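Open day at the Hurkard Sports Hall
Sep 22, 2026

My daughter has played basketball for two seasons now, so when the Hurkard club opened its new hall to the public we took the bus and went to look. It is 40 minutes from our neighbourhood, with one change at Petkov Road.

The old gym had benches on one side only, and parents had to stand. The new hall has 412 seats, and from all the places I tried I could see both baskets. The floor is maple and it was laid in June. Visitors could walk on it only in clean sport shoes, and there was a basket of cloths at the door for wiping the soles.

At eleven o'clock the under-14 girls played a short friendly game against Kavano. Our side was faster in the first half but lost many rebounds, and Kavano won by six points. I liked that the referee stopped twice to explain a call to the public. I have watched this sport for years and I still learned something about the screen rule.

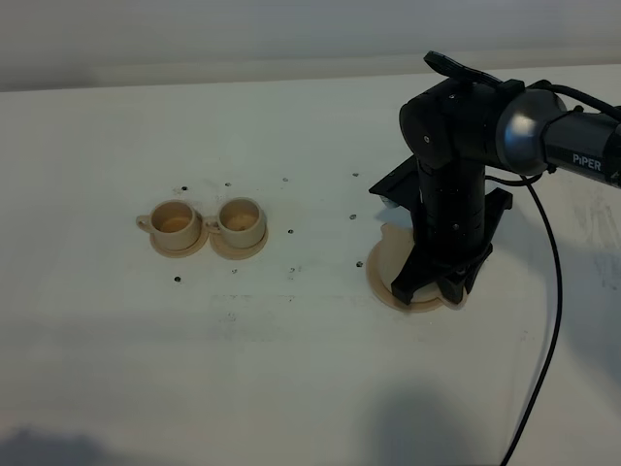 Two beige cups on their saucers.

After the game there was a tour in small groups. We saw four change rooms, the first aid room and the store where the balls are kept. The scoreboard is made by Fastow and the operator let the children press the buttons, so for some minutes the score was very strange. The weight room was closed because the mats had not arrived yet.

The club has 156 junior members at the moment and wants to reach 170 before the winter season. For this they need more coaches, mostly for the youngest groups. A beginner can help for one evening a week and the club pays for the first course. I took the form home but I have not decided. 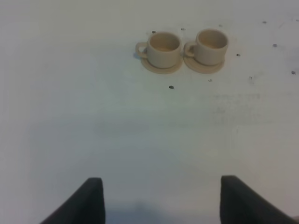
Two things could be better. The parking area is small and the cars were waiting out to the street, and the sound from the loudspeakers is hard to understand when you sit in the upper rows. I wrote both on the comment sheet at the exit.

My daughter was allowed to shoot free throws at the end. She made three of ten and wants to go back for the holiday clinic. Registration is at the front desk, and you should bring proof of age for the child.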